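Facilities Help Desk
Ticket 2679
Subject: Abandoned drinkware, shared table, level 5
Raised by: Lieselotte Brandes
Assigned to: Fuseini Ackah
Priority: Low (changed from Urgent by Fuseini Ackah)
Status: Pending

Lieselotte Brandes, 9:05 am
Hi Facilities. The cream table on level 5 has a mug on it again. It also has a bottle with no label and a sheet of paper that could be the minutes of something or could be the instructions for the coffee machine. I have a supplier from Urholm coming at 2 and I'd like to put a laptop down without moving somebody's archaeological layer first. Could someone please clear it?

Fuseini Ackah, 9:40 am
Morning Lieselotte. Under the desk policy we can't bin anything that might belong to a person until we've asked who that person is. I've asked. So far I've had two replies, both from people wanting to know if the coffee machine is fixed. It isn't, that's a separate ticket.

Can you tell me what's there so I can put it in the notice?

Lieselotte Brandes, 9:52 am
White mug, handle, nothing in it. One clear plastic bottle, white screw cap, a bit crumpled down the bottom half. One sheet of A-something paper with printing on it. Black tray thing with cables in it, which I assume is IT's and which I'm not touching. 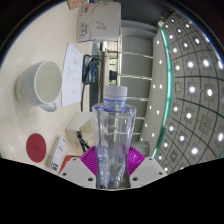 I'd also point out that the mug has been the subject of a ticket before. Léonie raised it in June and it was closed as "user error". I would love to know which user.

Fuseini Ackah, 10:15 am
Found the June one. It was closed because the mug went away by itself. My predecessor considered that a fix.

Notice sent to all of level 5, wording as follows: "If you own a white mug or an unlabelled clear bottle on the shared table, please collect by 1 pm or it will be rehomed." I took out "rehomed" and then put it back in.

Léonie Hoarau, 10:31 am
Adding myself to this one as I've got history. The mug isn't mine, but I did wash it once, out of weakness, and I've been treated as its next of kin ever since. It has very faint markings on the outside down near the base. I held it up to the window for a good while and my best guess is either a logo or a leaf. It's had a hard life in the dishwasher.

The bottle I know nothing about. Flolledow had a whole carton of water in for their training morning, so try Mirela.

Mirela Paiva, 11:02 am
Hi all, Mirela from Flolledow, down the hall. Ours had labels on them. We do hand out water at training but we count it out and count it back, because of what happened with the muffins. Not us, sorry. Happy to take the mug if it's going. We're down to 7 and there are 9 of us.

Lieselotte Brandes, 11:06 am
Yes. Please take the mug.

Fuseini Ackah, 11:08 am
Please don't take the mug until 1 pm.

Beverley Cheetham, 11:45 am
Only just seen this, I was at the Druritz site. The paper is mine! It's the seating plan for the Leclerc lunch, and I've been looking for it since yesterday arvo and have already done a second one from memory, which put two people next to each other who shouldn't be. Do not throw it out. I'll be up in ten minutes.

Not my mug. Mine has a lid. 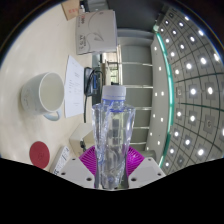
Attachment 2, level 5 table: mug, paper and bottle, as they stand on the table.

Fuseini Ackah, 12:10 pm
Notes so far:
Paper: claimed by Beverley Cheetham. To be collected.
Cables and tray: passed to IT, who say they'll have a look. I wouldn't hold your breath.
Mug: no owner. Waitlist of one (Flolledow).
Bottle: no owner, no label, no waitlist. Goes in the container deposit bin by the lift after 1 pm. Cap goes wherever the bin sign says caps go this month.

Beverley Cheetham, 12:22 pm
Got the seating plan, thank you. I'd put Fuseini near the kitchen, if that's any comfort.

Lieselotte Brandes, 1:03 pm
It's 1 pm.

Fuseini Ackah, 1:20 pm
On my way up. Mirela, the mug's yours once I've signed it over. There's a form. I'm sorry about the form.

Mirela Paiva, 1:26 pm
Does it ask for a description of the markings? If so I'm putting leaf.

Léonie Hoarau, 1:29 pm
I'd like it noted that I said logo first.

Fuseini Ackah, 1:34 pm
Noted. Setting this to Pending until the form comes back and IT reply about the tray. Lieselotte, if you need the table wiped before your 2 pm, spray's under the sink, second cupboard. The first cupboard is also a separate ticket.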